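Home Tech & Appliances > Robots and Automation
Thread: Can anything fold washing yet? (serious question, mostly)
Page 1 of 1

gumbootgary
Joined: February
Posts: 18

Five people in this house, three of them teenagers, and I reckon I've folded more T-shirts than the bloke who runs the footy club merch tent. Every year somebody tells me the laundry robot is just round the corner. It has been round that corner for as long as I've owned a clothesline.

So where are we up to? I don't mean a washer-dryer combo. I mean a thing that takes the basket after it comes off the line and gives me back a pile I can put in a drawer. Is it real, is it five years off, or should I keep bribing the kids?

------

plallari_park
Posts: 2524

Keep bribing the kids.

I fix vending machines and the odd packing line for a living, so I'm not against machines, I'm paid by them. But a chip packet is the same chip packet every time. A T-shirt is a different shape every time you let go of it. My Stellow robot vacuum has been beaten by a single sock on more occasions than I'd like to put in writing, and the sock wasn't even trying.

------

Iida Juntunen
Posts: 311

I think plallari is about three years out of date, with respect. I work on two-armed folding and the field has moved a lot.

The trick everybody missed early on was treating it as a geometry problem. People wanted to find the corners, work out the perfect fold lines and execute them. Lovely on a tea towel. Then you give it a shirt with one sleeve tucked under itself and the whole plan goes in the bin. What works better now is learning from a lot of people steering the arms through the job, mess and all, so the machine picks up the small corrections you make without thinking about them.

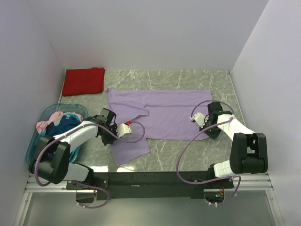 The folds are the easy bit, by the way. Flattening is where the time goes. Once a shirt is lying square you could nearly do it with a couple of rulers. Getting from "lump" to "square" is most of the work, and getting exactly one garment out of a basket without its mates coming along for the ride is most of what's left.

As for gary's question: a plain T-shirt, on a bench, with decent light, yes. Your drawer, no.

------

gumbootgary

Good pic, ta. That lavender shirt is in better nick than anything that comes out of my basket and it's still got a sleeve going its own way. I feel seen.

How long does one shirt take?

------

Iida Juntunen

Longer than you. I'm not going to give a number because someone will screenshot it. Long enough to make a cuppa on a bad one.

------

plallari_park

"Longer than you" from the person selling the dream. I rest my case and put my feet up on it.

My actual problem with all this is that the bench is set up for the robot. Nice walls round it, arms bolted to a bar, basket parked within reach. At my place the basket is on the couch with a cat in it. If I have to carry the basket to the machine, line it up, take the folded stuff away again and untangle whatever went wrong, I've had four jobs added to save me one.

------

Iida Juntunen

I'm not selling anything, I'd be better dressed.

And you load your dishwasher, don't you? You carry every plate to it, stack them the way it likes and empty it afterwards. Nobody says dishwashers don't work.

------

plallari_park

My wife says exactly that about the way I stack ours. But fair enough, I'll give you the dishwasher.

------

wattle_and_dob
Posts: 96

Different angle from the commercial side. I manage a linen service for motels and we looked at the Chin folder a while back. It isn't arms, it's belts and air jets, and on flat sheets it's brilliant. You feed it a sheet, it folds a sheet. Feed it a fitted sheet and it produces something you'd find in a modern art gallery.

We quoted up arms as well, through a mob called Mistato. The sticking point for us was fault recovery. People get stuck too, but they swear, shake the thing out and go again. I asked what happens when the arm grabs two pillowcases and the rep said "the operator is notified". The operator is Deb. Deb could have folded both of them on her walk over to be notified.

------

gumbootgary

Put Deb down for my place, what does she charge?

------

Iida Juntunen

Recovery is a fair complaint and I won't argue with it. It's improving, though. Letting go and having another crack is something these systems can learn too, if whoever's steering leaves the fumbles in and shows the way out of them. A lot of early practice sets were too tidy, so the machine had never met a botched grab in its life.

I'd still disagree that arms are hopeless for a linen room. If it runs overnight, slow doesn't matter so much.

------

wattle_and_dob

Slow matters when the truck leaves at six. But I'd take one for tea towels if it could be left alone with them.

------

dunny_budgie
Posts: 40

What's the price on a setup like that? If it's 2000 dollars I'd buy one tomorrow just to watch it struggle.

------

Iida Juntunen

Add a zero and keep your hand near the key. Good arms are getting cheaper but you need two, plus cameras, plus a computer that warms the room.

------

plallari_park

So a heater that also folds. Now you've got my attention — it's freezing in the shed.

------

gumbootgary

Right, I've put it to the kids. Going rate is now a dollar a basket, and the eldest wants it noted that she doesn't do fitted sheets either.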